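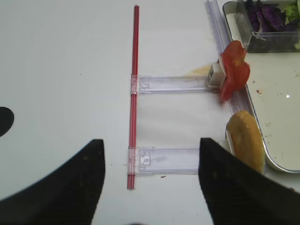

Why is the Irkley school lunch program asking to move money between budget lines? Bread cost less than we planned and bus fare cost more, so we would like to shift $274 from one to the other before the July payment.

Lunches first. We served 3283 meals at the two Irkley sites this term. The application promised a "transformed relationship with vegetables." The relationship is cordial. Cabbage is now eaten by children who in the fall would only move it, and the cooks have stopped calling it "color."

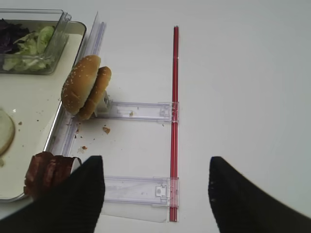

Page last changed: July, 4:10 p.m. (E. Galanis)

The Jarklow site opened seven weeks behind schedule. The sink arrived on time and the plumber did not, and then the inspector wanted a different sink. We have kept the first one in case he changes his mind. Spending on the site is within the grant, if you count the sink once.

Zapata, our produce supplier, has agreed to hold its lettuce price through the winter. In return we have agreed to stop sending back the bent cucumbers. 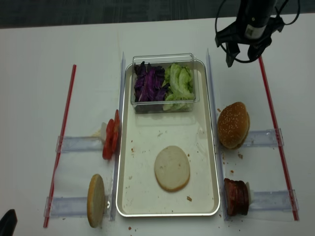

Burger day menu, with salad on the side.

The parent survey went out in both towns. Most replies concerned parking. Of those that mentioned food, the commonest request was for longer lunch periods, which we have passed to the schools, who have passed it back. Jendament, the ordering software, works well now that everyone orders by phone and types it in afterward.
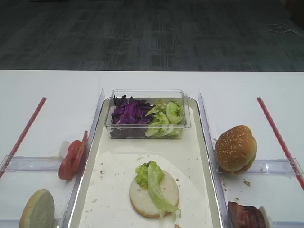 Isamu Yokoyama asked us to put on record that the phone orders were meant to last one week, and that he would like his phone back. He also thinks the Jarklow delivery should come before 7 a.m., while there is still somewhere to park.

We expect to settle both in the next period. Receipts for the bread, the bus fare and both sinks are attached.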